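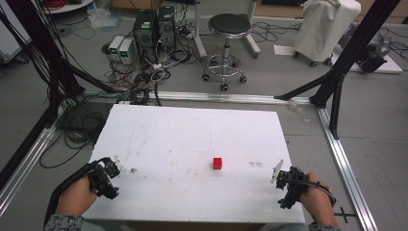
By Gareth Tapley, Vulloren Communications
Nullavbridge, 6/27/26

Vulloren today announced the start of Vineo, a program to gather examples of everyday handling work for use in training a learning system. Recording is under way at the company's Nullavbridge workshop and will continue through the end of July.

Under the program, trained operators carry out short tasks by hand while holding a pair of gripper devices, one in each hand. The movements of the grippers are recorded from start to finish and stored as a single example. The first group of tasks uses one small red cube on a plain white board set on the floor. Operators are asked to approach the cube from either side, pick it up, pass it from one gripper to the other and set it down at a new point on the board.

Vineo is planned as a set of 3125 examples. The opening phase covers 800 of these, all made with the cube. Later phases will bring in objects of other shapes and sizes, as well as tasks that require both grippers to work on the same object at the same time.

"A learning system can only be as good as what it is shown," said Oddur Vestergaard, director of the program at Vulloren. "We chose to begin with one object and one surface so that we could look closely at how our operators work, where they differ from one another, and which of those differences are worth keeping. The harder tasks will follow once we are satisfied with the simple ones."

Each operator completes 100 practice runs before any recordings are accepted into the set. Practice runs are reviewed with a supervisor and are then deleted. Operators work in pairs and change places at regular points in the day, with one performing the task and the other resetting the cube and keeping the log.

Every recording is reviewed before it is added to the set. Reviewers check that the example has a clear beginning and end, that both grippers were tracked for its full length, and that the task was carried out as written. Examples in which the cube is dropped are marked and kept in a separate group – the company intends to use them in later work on recovery from errors.

The review stage is being handled together with Groen, which will also prepare the written task sheets for the second phase. Under the agreement between the two companies, 3 reviewers from Groen will be based in Nullavbridge for the length of the program.

Vulloren expects to complete the opening phase in July and will publish a short summary of its methods after that date. The company has not yet decided whether the full set will be made available outside its own projects – a decision will be announced when the final phase has been reviewed.

Requests for further information on Vineo may be directed to Gareth Tapley at the Vulloren communications office in Nullavbridge.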